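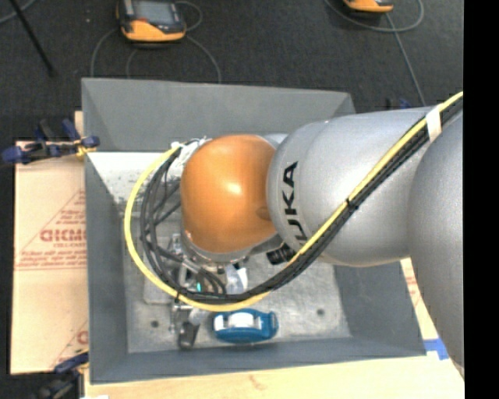 So I finally took my grandmother's ring in to be resized, after letting it sit in a sock drawer for 16 years (I know, I know). Thread, for anyone else who's been putting it off!

It's a plain gold band with one tiny garnet, and she wore it every day she ran the bakery in Rodville, so the back of it is worn down thin as a paper clip. I was so nervous handing it over the counter.

I went to Hatine, the little jeweler up the stairs by the shoe repair, and Isamu Arai looked at it through his loupe for the longest time and then asked me what kind of work she did. I loved that.

He said stretching it would be a bad idea with the band that thin, so he's cutting out the worn part and putting in a new piece of 14k, and he'll tighten the prongs while he's in there. $139 for all of it. The mall place wanted $206 and wouldn't even promise to match the color!

Oh, and do ask about the inside of the band if yours is engraved. Mine has her initials and a little March date, and he marked where the cut should go so the letters stay put.

It'll be ready next week, and my sister has already called twice to ask if she can try it on. She can, but she's giving it back.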